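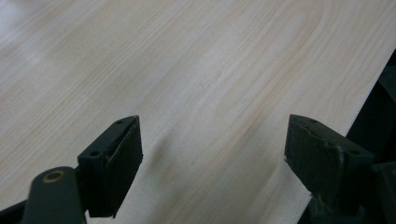

The number I would ask for first, before cycle time, is how often the system knows where the work surface is. Most of the chore discussion on this list skips that step and starts at grasp planning. Take a plain pale board with the jaws open over it. One patch of the surface is washed out by glare to the point where the grain disappears, the grain itself is low contrast and mostly runs on the same diagonal, and the best feature available is the straight right edge, with one of the two fingers sitting on top of it. A depth estimate that relies on texture has little to work with in the bright area. A person putting a cup down on that board would not register any of this as a problem. For the machine it comes ahead of the cup.

Replying to the Finudstead summary inline, with the parts I have no quarrel with removed.

On 11 February 2019 a list member wrote:

> The Demitz cell at Finudstead has now completed 2466 place cycles on
> the mug task with a success rate good enough that the operators have
> stopped standing next to it. I think we should stop describing
> household handling as a research problem. It is an integration
> problem.

2466 cycles of what, though? From the report attached to the earlier thread, the cell handles one mug type, presented handle outward, from a fixture with a known pitch. The place target is a pegged stand bolted to the table. The variation left over is a few millimeters in position and a few degrees in yaw. I accept that this is useful. It is a machine tending job with crockery in it, and we have known how to do machine tending for a long time.

To call it a household result I would want the stand to be unbolted, the mugs to be of mixed shape, and at least one item per batch to be something that should not be hung up at all. The last condition is the one I have never seen in a published protocol.

> Failures were almost all slips at the pads, fixed by going to a
> softer rubber.

This matches our experience up to a point. Soft pads fix slip on glazed exteriors. They also hide misalignment: the pad deforms, the jaw closes to a plausible width, and the controller reports a good grasp on a handle it is holding by one corner. On the Skolla jaws we ran 300 grasps with the soft pads and then the same set with the hard ones. Slips went down with the soft pads. Bad placements did not, and they were harder to catch from the jaw signal alone. If your success test is "jaw width within limits at lift," you will see an improvement that the stand does not see.

Also please state how the pads are retained. Ours started to creep on the face well before they looked worn, and a pad that has moved shifts the contact point without changing anything the encoder can measure.

> Items that are damaged should be removed upstream. That is not the
> robot's job.

In a shop, fine. In a kitchen there is no upstream. The person unloading the rack is also the inspector, and does the inspection without a separate step. A cup with part of the rim missing has a different outline, a different center of mass, and edges that will cut a soft pad. A shape model fitted to an intact cup will return a pose for it anyway, often with a respectable confidence value. The right output is "do not handle as a cup," and very few of the systems described here have such an output. 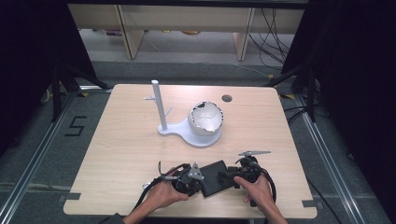 Mug stand with a broken cup on its base; handheld gripper at the near edge of the table.

The stand deserves more attention than it got in the summary. It has two short pegs, at different heights and pointing to opposite sides, so the approach for one is close to the mirror of the approach for the other, and a policy that has learned one peg well will try to use the same wrist motion on the second. The wide part of the base is also a tempting place to set something down. With a cup already on it, to the right of the post, the lower right peg has less free space under it than a planner working from the bare stand model would assume. None of this is exotic. It is one stand and one cup.

Color is a related matter. White stand, white cup, pale table. Segmentation that depends on color difference will merge the cup wall with the base at the contact line, and the contact line is where the collision margin is needed. I would not fix this by buying a blue stand. People own white ones.

> Teaching by hand is slow and does not scale. Arumugam showed that
> scripted motions reach the same rate.

The Arumugam comparison used the fixed stand too, so the scripted motions had the answer built in. I agree that hand-guided data is slow to collect per item. What it gives you is the correction: the small re-aim before the handle goes over the peg, the pause when contact comes early. A script contains those only if somebody thought to write them. Our log has 3331 segments at present, and the portion that has been most useful is the last few centimeters of each approach. The transport part in the middle could be replaced by a straight line with no loss I can measure.

I will grant that handheld jaws in two human hands are not the same mechanism as jaws on an arm. A wrist will go places an arm will not, and some of those segments had to be dropped when we checked reach. Anyone planning to collect this way should run the reach check during the session. We did ours afterward and regretted it.

> My estimate is that the remaining household chores fall within a
> couple of product cycles.

I can't support that from the material posted. Sorted by what I would sign off on today:

Fixed fixture, single item type, known lighting: works, buy it.

Fixed fixture, mixed items: works with supervision. Expect an operator to intervene, and budget that person's time honestly.

Free-standing target, mixed items: demonstrations only. I have seen seven of these described on this list and none gave the number of attempts that were discarded.

Anything with breakage in the set: no evidence either way. I would treat it as not working.

Folding, wiping and bagging I leave out. The failure criteria there are poorly defined and the thread will go off in that direction soon enough without my help.

Three requests for whoever writes the next Finudstead summary:

1. Report attempts and successes separately for each peg or target position. A pooled rate hides the mirror problem described above.

2. Say where the lights were. If part of the table goes to white in the wrist view, say which part, and whether any targets fell in it.

3. Include a reject class, and report false accepts against it. One damaged cup in the set is enough to start with.

We plan to rerun our own set with the stand unbolted in April. I will post the per-peg table in whatever state it is in. If anyone still has the Skolla jaws with the original hard pads, I would like the pad thickness as measured, not from the drawing; ours disagree with the drawing and I do not know whether that is wear or supply.

One correction to my previous message: I gave the jaw stroke for the older finger set. The longer tips reduce usable opening at the stand, so the clearance figure I derived from it should be ignored until I have measured again.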